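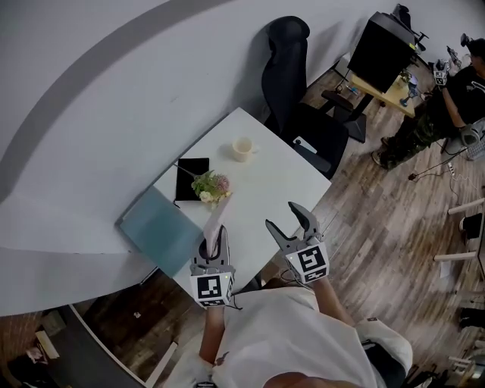 ## Keeping a white tabletop clean

Wipe it every evening with a damp cloth and a drop of dish soap, then go over it once with plain water. Soap left behind dries to a film, and the film is what holds dust.

**Coffee and tea rings.** Mix baking soda with a little water until it spreads like toothpaste. Leave it on for 11 minutes and wipe in circles. Old rings may need a second round.

**Ballpoint ink.** Dab with rubbing alcohol on a cotton ball. Change the cotton as soon as it picks up color or you will spread the ink. Try a spot on the underside first, especially on painted tables.

**Dye from dark cloth.** Black napkins and pouches can leave a gray smudge if they sit on a damp surface. Dry the table before you put anything fabric on it.

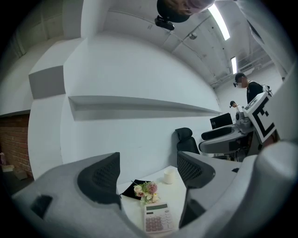 The same goes for mugs and vases. A felt dot on the base stops most scratches, and a sheet of 18 costs very little. Press them on and leave them overnight before use.

Artificial flowers collect dust faster than you would expect. Shake them outdoors, or use a hair dryer on the cool setting. Fereshteh Naseri puts hers in a paper bag with 2 spoonfuls of salt and shakes the bag, and it works well on cloth petals.

Calculators and remotes: cloth barely damp, never sprayed. A dry toothbrush gets between the buttons.

Skip scouring powder and the green side of the sponge. Both dull the finish, and a dull patch stains sooner.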